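Community Help > Religion and Parish Life > Weddings

Last updated: April

Wedding at a parish where neither of us is registered

Vulier

My fiancé and I want to get married at the church in Hurbridge where my grandparents were married. I'm Catholic, baptized and confirmed, but I belong to a parish 200 miles away. He was baptized Methodist. The Hurbridge office told me on the phone that we need "permission from the proper pastor" and then the line got cut off. They're only open mornings and I work mornings.

What paperwork do I need to start on now? My baptismal certificate is in a box somewhere, the original one from when I was a baby. Is that good enough? Also, is it normal for the fee to be higher for people outside the parish?

Gkikas

The proper pastor is the pastor where you live now. He gives permission for the wedding to take place somewhere else. Call your own parish first, not Hurbridge. In most cases your home parish does the preparation and the paperwork, and then the file is sent to the church where the wedding will be. If the two churches are in different dioceses, the file usually goes through both chancery offices, so leave time for that.

The old certificate will not do. You need a newly issued one with notations, dated within six months of the wedding in most dioceses. You get it from the church where you were baptized. They look up your entry and write down anything recorded next to it, such as confirmation or an earlier marriage. Don't ask for it too early or you'll have to ask again.

Your fiancé needs proof of his baptism. An old certificate or a letter from his church is normally accepted. Your priest will also apply for permission for a mixed marriage -- that's a form he fills out with you, and it's routine. Both of you will probably need witness statements that you are free to marry, often from a parent or sibling.

Start at least six months ahead. Some places want nine.

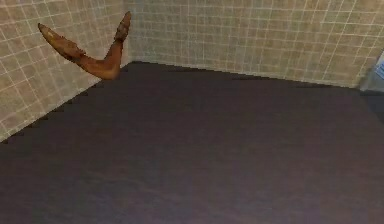

One more thing on the preparation class. Ask whether your diocese takes the online version before you sign up for it. Ours only takes it if one person is in the military or living overseas, and we had to do the weekend over again.

Jarevix

Yes on the fee. Ours was 4 times what members paid and the organist was extra. Email the office if you can't call.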